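Recording Your First 100 Demonstrations With a Dexterous Hand
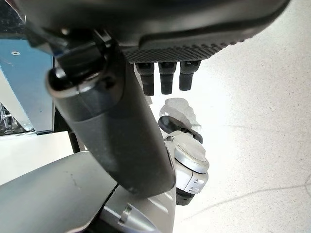
I put off writing this for months because my own first dataset was such a mess that I didn't feel qualified to tell other people how to make one. Then Ferdinand Berchtold asked me for my notes, I sent him six pages of half-sentences, and he wrote back "can you do this again but in English please." So I'm doing it again. The job is collecting demonstrations for imitation learning: you drive the hand yourself, you record everything, and later a policy tries to copy you. The view from the wrist is the one I look at most when I'm sorting takes, and it's also the one that surprises people, since so much of it is hand. The three short fingers sit up under the palm, the big digit slants right across the left side, and the bright tabletop takes up most of what's left. Your policy is going to learn from pictures like that, so it pays to get used to them before you record anything at all.

I'm assuming you already have an arm that moves, a hand that closes, and some way of driving both. I use the Goicoechea glove for the fingers and a plain six-axis controller for the arm, and I log everything with Bevov. If you use other tools the steps are the same, only the menus change.

Before you start

You'll need:

A wrist camera and at least one fixed camera
One task, written down in a single sentence
Four or five objects that suit the task
A foot pedal, or a friend with a keyboard
Tape for marking the table
More disk space than you think

Write the task sentence first. Mine was "pick up the cup and set it on the coaster." I know that sounds almost too simple to bother writing! But two days in I caught myself straightening the coaster before the grasp on some takes and leaving it crooked on others, and the sentence is what settled it. Straightening isn't in there, so straightening is out.

Step 1: Fix the cameras and leave them alone

Mount the wrist camera so you can see the fingertips through the full range of the grasp. Close the hand all the way, open it all the way, then rotate the wrist both directions and watch the feed the whole time. If the fingertips vanish when the hand is closed, move the camera now. I didn't, the first time, and ended up with 80 takes where the moment of contact happened behind the thumb. The policy trained on those would hover over the cup with enormous confidence and close on air.

Some blocking is fine. You can't see everything from the wrist and you don't need to, that's what the fixed camera is for. What you want is for the two views to cover for each other — when one loses the object, the other should still have it.

Once you're happy, tighten everything, put a paint mark across each bolt head and the bracket, and take a reference picture from each camera. Every morning you compare the live view to the reference. It takes a minute.

Step 2: Sort out the light

A white table is lovely to work at and a pain to record. Under strong light it blows out, and anything pale on it starts to wash out too. Turn off auto exposure and set it by hand, a little darker than looks nice to you. Lock the white balance while you're in that menu. If the camera is allowed to adjust itself, it'll do it every time the hand moves in and out of view, and then your brightness changes line up with your grasps. A learning system will happily pick up on that.

I do like having some variation in light across the whole set, though. So I record one block with the blinds down, one with them up, and one with a desk lamp off to the side. The exposure stays locked within a block and I write down which block is which.

Step 3: Mark your start zones

Put small bits of tape on the table to mark out a grid for the object's starting spot. Mine has 14 spots. Use tape close to the color of the table and keep it tiny, or take it up again after you've learned the layout, because bright tape corners make wonderful landmarks and you really don't want the policy using them.

Then make a list that says which object goes on which spot, facing which way, for every take. Shuffle it. Please don't do this from memory or "at random" as you go. People are terrible at random, me very much included, and my freehand attempts all drifted toward the front right corner where my arm reached most easily.

Step 4: Practice before you record

Drive the hand for a full session with logging off. You'll be clumsy, you'll knock things over, and the glove will feel like it's on backward. All normal. What you're waiting for is the point where you stop thinking about your own fingers and start thinking about the cup.

A few things that helped me:

Come in from the same general direction each time
Slow down before contact, and keep moving
Let the thumb settle first, then bring the fingers in
Breathe out when you close the hand (silly, but it works)

The second one matters a lot. Beginners pull up right before the grasp and hang there for a second or two while they make up their minds. On the recording that's a long run of frames where nothing moves, and a policy trained on enough of those can learn to stop there and stay stopped. We call it the freeze at our bench and it took me ages to work out that I was the one teaching it.

Step 5: Record in short blocks

I do 20 takes and then get up. By the end of a long block my motions get sloppy in a way I can't feel while it's happening but can see very clearly the next day.

For each take:

1. Place the object according to the list.
2. Bring the arm to the home pose.
3. Press the pedal to start.
4. Do the task.
5. Pull back clear of the object and hold for one second.
6. Press the pedal to stop.
7. Tag it: good, recovered, or bad.

About that middle tag. A recovered take is one where something went a bit wrong and you fixed it — the cup tipped, you opened up, shifted over and tried again. Keep those! I used to delete them and my policies had no idea what to do after a slip. Now I aim to have a decent handful in every set. The bad tag is for takes that never got there, or where the tracking dropped out, or where you sneezed.

Step 6: Check the timing

This is the boring one and it has cost me more data than anything else. Your camera frames and your joint readings have to agree about when things happened. At the start of every block, I tap the table with one fingertip three times, quick and sharp. Afterward I open the recording in Bevov, find the frame where the tip lands, and check it against the jump in the motor current. If the two are off by more than a frame or so, I stop and fix it before going on.

My gap came from a USB hub. I swapped it for a powered one and the drift went away, but I'd already lost a full set of 310 takes by then, and I was not a pleasant person to share a room with that evening.

Step 7: Watch your takes

All of them, or as many as you can stand. Play them at triple speed with the wrist view on one side and the fixed view on the other. You're looking for:

Takes tagged good that aren't
Pauses before the grasp
Your sleeve or your other hand in view
Objects that started on the wrong spot
Anything on the table that was only there some days

That last one is sneaky. I had a coffee mug at the back edge of the fixed view for one whole block, and it happened to be the block with my cleanest grasps. I ended up throwing that block out.

Trim the dead time at the front of each take while you're in there. The Prandanier script does this by looking for the first joint movement over a threshold, and it's good, but set the threshold low. At the default it chopped off my slow starts.

Step 8: Train something small, early

Don't wait until the set is finished. At 50 takes, train a quick policy and run it. It'll be bad, and the way it's bad will tell you what to record next. If it misses always to the same side, look at your start spots. If it grabs well but never lets go, look at how your takes end. Mine wouldn't release at all until I added that one-second hold after pulling back.

Then record the next 50 with those problems in mind and train again. For a single pick-and-place task with a handful of objects, 100 careful takes have done more for me than three times as many rushed ones. If you're adding new objects or a second task, plan on more, and go back to Step 3 for a fresh list.

A few questions I keep getting

Do I need the glove? No. I did my first set with a Zokia hand controller that only had open and close on one trigger. You lose the separate fingers, but for cups and blocks you hardly miss them.

Can two people share the recording? Yes, but log who drove each take. Ferdinand approaches everything from much higher up than I do, and a small model trained on both of us at once kept starting his way and finishing mine. With more data it evened out.

Should I record sound? I do, because a slipping grasp makes a noise and it's handy when I'm tagging. I don't train on it.

What do you do with the bad takes? Keep them in a separate folder with the tag. Disk is cheap, and I've gone back to mine twice when I wanted examples of failure for a success detector.

My shuffle list is a plain spreadsheet with columns for take number, object, spot, facing, light block, driver and tag. Copy that layout if you like, and add a wide notes column at the end. Mine was too narrow and half of it says "see other notebook."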